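Eltudcombe kitchen corner: plates and spoons

Quick one this month, the newsletter goes out at 4 and I'm still typing. Place settings for the December supper at Slaoui Hall. We need plain round plates, white if you have them, and long-handled serving spoons. Color doesn't matter for the spoons, red is fine, bright is good, easier to find in the sink.

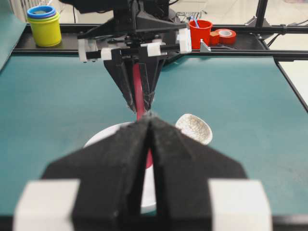 Red utensil, white plate.

Drop-off is the side door at 901 Dretano Street, any evening before 8. Put your name on the bottom with tape, not marker pls. We have 30 plates so far and want more. Bowls we're good on. Forks too, way too many forks.

Setup starts at noon, plates first and then spoons. Bring a dish towel if your coming to help dry.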